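PRESS RELEASE

Tikus stops use of 600 hand-held grippers after fault in finger return

Declercq, October. Tikus, maker of hand-held grippers for teaching robots to handle cloth, today informs its customers about a fault in the Wovora gripper. In certain conditions the fingers of the gripper do not open again after the operator releases the trigger. The company has asked all customers to put the affected units aside until a new spring set is installed. No serious injury has been reported to us. One operator had a bruised fingertip and returned to work on the same afternoon.

What happened

The fault was first noticed at our own training site in Declercq, during a long series of mat folding. An operator closed the gripper on the edge of a felt mat, released the trigger, and the fingers stayed closed. She tried to free the cloth with her other hand. At this moment the fingers opened and closed again with full spring force, and her fingertip was between them.

The shift leader stopped the work and the gripper was sent to our workshop the same day. The technicians found fine textile fibers packed in the guide of the return spring. The fibers held the spring back for a short time and then let it go suddenly. In a new gripper this did not occur. It appeared only after many closings on soft material which loses fibers, such as felt, fleece and some towels.

After this we opened 28 more grippers from the same site. In seven of them we found fibers in the same place, although the operators had not reported any problem. We must say clearly that our maintenance plan did not include this part. The guide is behind a cover, and the plan told the customer to clean only the fingertips and the camera lens. This was our mistake and not a mistake of the people who use the tool.

Which units are affected

The fault concerns Wovora grippers of the first series, of which 600 are in use. The second series has a closed guide and is not affected. The series number is printed inside the battery door. Customers who work only with hard objects, for example cups, bottles or boxes, are also asked to stop, as we can not know what each gripper has handled before.

The work where the fault appears

Mat folding is done with two grippers. The operator brings the fingertips to the two sides of the cloth, closes them on the edge, and moves the material over the table. The hands are often close to each other, and the cloth is touched many times in one hour. For this kind of task a finger which opens late is more than a loss of time, because the natural reaction is to pull the cloth out by hand.
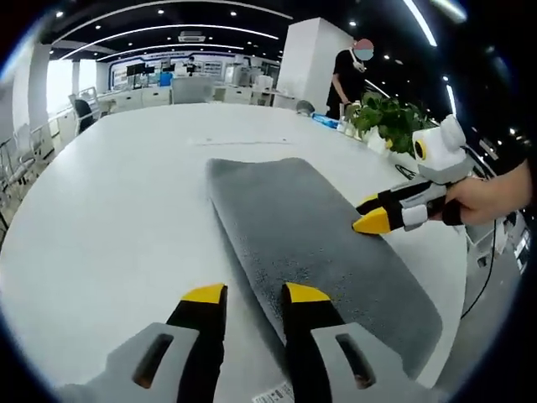 What customers should do now

Switch off the gripper and remove the battery before you touch the fingers. If cloth is held in the fingers, do not pull it. Turn the release screw on the side of the body two full turns to the left, and the fingers will open slowly.

Do not use compressed air to clean the guide. In our tests the air pushed the fibers deeper into the body.

Mark the unit with a tag and keep it away from the work tables. Recordings which were made with an affected gripper can still be used, but we recommend to check the ones where the fingers opened with a delay. The delay can be seen in the trigger log as a difference between the trigger position and the finger position.

Repair and costs

Tikus will send a new spring set and a closed guide to every customer without charge. The repair takes less than one hour and can be done by the customer or in our workshop. The first 700 sets are already produced. Grutby, our service partner, will answer questions about the repair and will collect units from customers who prefer not to open the gripper themselves.

Each new set was taken from a batch which passed 2,000 closings on felt without a late opening. We will continue this test to a higher number and will publish the result on our service page, also in case the result is not good.

The maintenance plan is changed as well. From now on the guide must be inspected every month, and every week at sites which work with felt or fleece. The new plan is sent together with the spring set.

Tikus apologizes to the operator who was hurt and to all customers whose work is interrupted.

Contact

Tikus, Press and Customer Information, Declercq
Repair requests: Grutby service desk, open from 8 a.m. to 5 p.m.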